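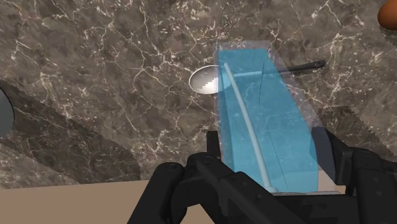
Polished marble counter, dull rings near the sink. Reseal or refinish?

Posted in Kitchens & Baths by Dutodard, 6th October

We moved into a house in August that has marble counters on both sides of the kitchen sink. It is a dark brown and taupe stone with white and cream veins and a polished finish. There are now dull rings and a few drip marks between the sink and the stove. I have washed them with dish soap and warm water and they don't lift. You can't feel them with a fingertip but they show up when the light comes in low in the evening.

The previous owner left a half-full bottle of sealer under the sink with no note about when it was last used. My plan was to put on a coat over the whole counter this weekend. My brother-in-law says sealing over the marks will lock them in for good and I need to have the whole thing refinished first. The one quote I got for that was 1,000 dollars, which I would like to avoid.

Is the sealer going to help, and is he right about locking them in?

3 replies

Flalier
Those are etch marks, from the sound of it. Lemon juice, vinegar, wine, tomato sauce and some bathroom cleaners eat into the surface of marble and leave a dull spot. It is damage to the stone itself, so soap won't take it off and neither will sealer. Sealer slows down liquids soaking in. It does very little against acid.

Your brother-in-law is half right. A penetrating sealer doesn't lock in an etch mark, but it can make a stain harder to draw out, so find out which you have. A stain is usually darker than the stone around it. An etch is lighter or duller.

To see if you need sealer at all, put a spoonful of water on a clean, dry part of the counter and leave it for 15 minutes. Wipe it up. If the stone has gone darker there, it is taking in water and you can seal it. If it looks the same, leave the bottle where it is. I wouldn't use the old bottle anyway without knowing its age.

For the etches on a polished top you can often get by with a marble polishing powder made for polished finishes, a damp cloth and some patience. Check the label, as the kind for honed tops can leave a dull patch. Try it behind the toaster or somewhere else out of sight first. Deep ones need a stone person, but ask for a price on that section only.

Vostley
Get quartz next time. We had marble for 4 years and I was sick of it after 2.

Issa
Agree with Flalier on the water test. Do it in more than one place, the area by the sink is normally the first to go.

Also look at what you clean with. I was using a vinegar spray every night for months and could not work out why the counter was getting cloudy. Switched to a pH-neutral stone cleaner and it stopped getting worse. The old marks are still there and I've quit noticing most of them. Cutting boards for citrus, and wipe up tomato right away.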